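Tomport Open Demonstration

The Tomport Open Demonstration is a public showing of hand-held gripper work held each spring at the Radulović building in Tomport. It was set up by Slavica Atanasov and Ilir Nedeljković of the firm Trinex. The most recent edition took place on 16th May and admitted 218 visitors in groups of 20.

Sessions are run at a wooden tabletop. The jaws are two facing pads, and the operator opens and closes them directly by hand.
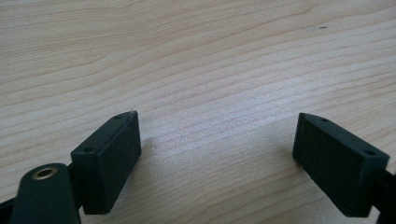

Who operates the grippers during a session?
Trinex staff operate them for the first part, after which visitors may take a turn under supervision.

Two-handed work forms the second part of the program. One gripper is held in each hand, and small objects are handled in and near a metal bowl. Ankica Softić wrote the task sheet - revised in April - and it is reissued for each edition.
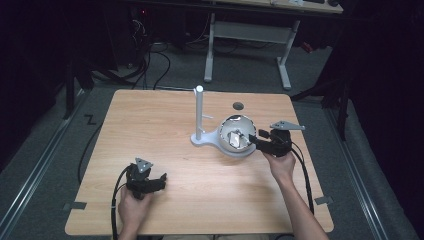
Recordings are processed with Clirkix, a software package maintained by Sorin Ivanov. The current archive holds 331 sessions. Access is by written request to Trinex, and copies are released without operator names.

See also: Teleoperation; Parallel gripper; Learning from demonstration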